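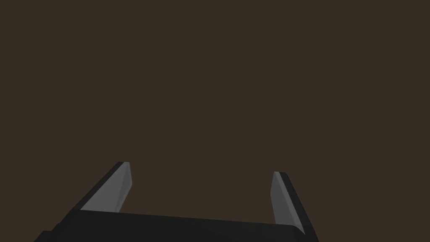
*Wrist view, simulated: Senlow parallel-jaw model, jaws apart, plain brown background.*

## Senlow two-finger gripper, simulation model

The Senlow model is supplied for programs comparing end effectors before hardware is ordered. Body and finger colours are flat: black palm, grey inner faces. Fasteners and cabling are not modelled.

| Item | Value |
|---|---|
| Fingers | 2 |
| Jaw motion | Parallel |
| Controller update | 20 ms |
| Preset grip force levels | 6 |

### Comparison notes

Run the Senlow and Binska models from the same wrist camera pose. The Binska fingers are longer and will obscure more of the workpiece at close range. Centre the tool frame between the fingertips before recording any approach.

The Kamata controller plug-in loads either model without changes. Hivitz controllers require the adapter file, licensed separately.

Force presets in the January release were mislabelled. Replace that configuration file before testing.

Page revised March 11, 2018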